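Oiling a wooden worktop used as a craft table - how often, and does it ever stop going patchy?

Posted by Mirta Núñez

We bought a length of light wooden worktop in April and put it on legs as a big table for making things. I gave it two coats of Hartono oil, left it overnight between coats, and for a few weeks it looked lovely. Now it feels dry near the window and there's a spot where water from a vase beads up nicely right next to one where it soaks straight in. It's 83 cm deep, so there's a lot of it to keep looking nice! 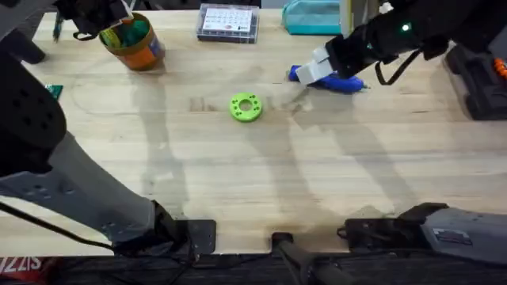 Green ring and blue glue gun on the pale wood

My sister says I should sand the lot back and varnish it. I don't really want to, as I like the feel of oil, but I can't be doing this every month either. Has anyone got a routine that works? Also, is there any way to get dried hot glue off without taking the finish with it?

Marlina Pasaribu

Don't varnish it yet! Two coats is nowhere near enough on new wood. I did mine with Mernis oil and it took five before it stopped drinking the stuff (I was quite cross by the end). Thin coats, rubbed in with an old T-shirt, then wipe off everything that's still sitting on top after 10 minutes or it goes sticky.

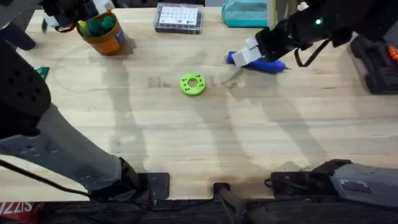
Once it's properly built up you only need to do it twice a year, maybe a bit more by a sunny window. Give it a light rub with fine paper first, always along the grain, and hoover the dust off. And please lay your oily rags out flat outdoors to dry, don't scrunch them up in the bin, they can catch fire all by themselves.

For glue I put a bag of ice on the blob until it goes hard, then ease it up with an old plastic card.
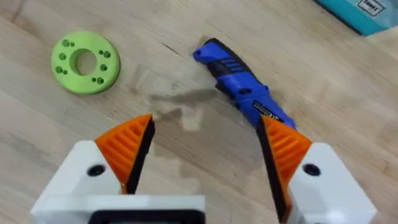
If it leaves a dull patch, dab a bit of oil on just that bit and feather it out with your finger. It looks odd for a day and then you can't find it.

Trodix

Hard wax oil. Had Jindano on ours 12 months, kids do homework on it, no patches. Costs more. You do need to sand the old oil off first though, and I'd do the underside as well so it doesn't cup.

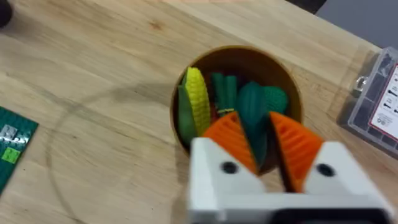

Mirta Núñez wrote back that she'd try three more thin coats before spending money on wax, and asked whether the underside needs as many as the top. One coat did for ours.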